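Posted Tuesday, 4:40 p.m.
By Caroline Obura

Book test goes to the softer finger, Drernesine says

Two gripper fingers, one book, one wooden box. That was the whole job this month at Drernesine, the automation shop that's been trying to pick a hand for its library returns project. The results came out Tuesday and the rubbery one won, though not by as much as the people selling it would like.

The shop ran 2,588 tries in simulation, split evenly between the two fingers. One is the Aoun, a stiff narrow thing. The other is the Custero, wider and with some give to it. Same arms, same table, same book every time. The task is to get a hardcover off a flat surface and into an open box at the back of the table, which sounds like nothing until you try sliding a finger under a cover that's lying dead flat.

"Flat books are the worst case. Give me a coffee mug any day," said Kiprono Mushi, who set up the runs.

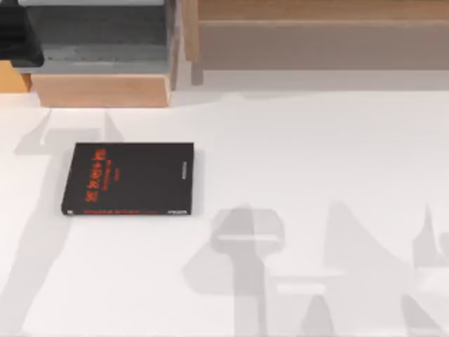
The black hardcover on the simulated table at Drernesine, with shadows of the arms falling across the white top.

Mushi's crew went with a dark cover on a white table on purpose. The camera finds the edge fast that way and they wanted the fingers judged, not the vision. Pale books on pale tables come later. He expects that to go badly.

The Aoun was quicker. It got to the book sooner and closed sooner, and when it did get a grip the grip was fine. Trouble was getting one. It tended to push the book along the table instead of getting under it, and after 3 failed pinches the controller gives up and resets. The Custero was slower on the approach but bent against the table a little and slid under the cover more often. Drernesine isn't giving out the full success numbers until the write-up is done, only that the Custero finished ahead and that the gap was bigger when the book started out at an angle.

Both fingers had problems at the box. The front rim is thick, and an arm carrying a book low will clip it. Fix was to raise the carry path. That cost time on every run but the clipping mostly stopped, Mushi said.

Controllers got a look too. The shop started with its own and switched to one from Didance partway thru, then went back and reran the early batch so the two fingers would be compared on the same footing. The Didance controller was smoother on the last bit of the move down to the table, where the old one had a habit of stuttering.
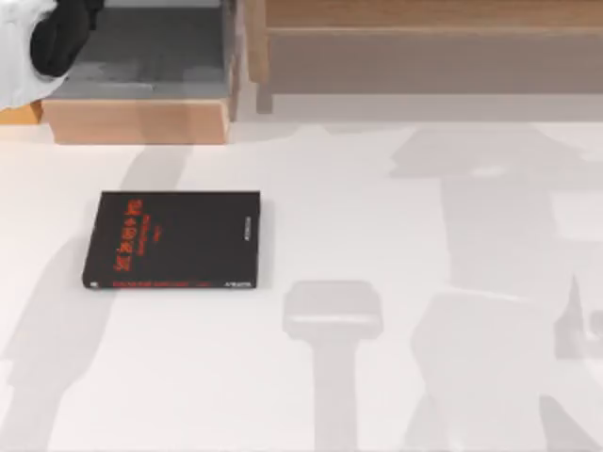
Shadows turned out to be the surprise headache. With two arms over the table and the lights up high, the gray shapes move around as the arms do, and an early version of the edge finder kept reading them as part of the book. It would send the gripper to a corner that wasn't there. The team turned the shadows off for a day, got beautiful numbers, then turned them back on. "The real room has lights in it," Mushi said.

Real room is next. Drernesine has a bench going up with the same layout and plans to run both fingers on it, not just the winner. A thicker book is on the list, and a paperback, which no one there is looking foward to.

No word yet on price. The Custero pads wear down and have to be swapped, and how often is something the simulation can't say. Mushi wants three weeks of steady bench running before he puts in an order. Didance's controller is on loan through the end of the bench tests.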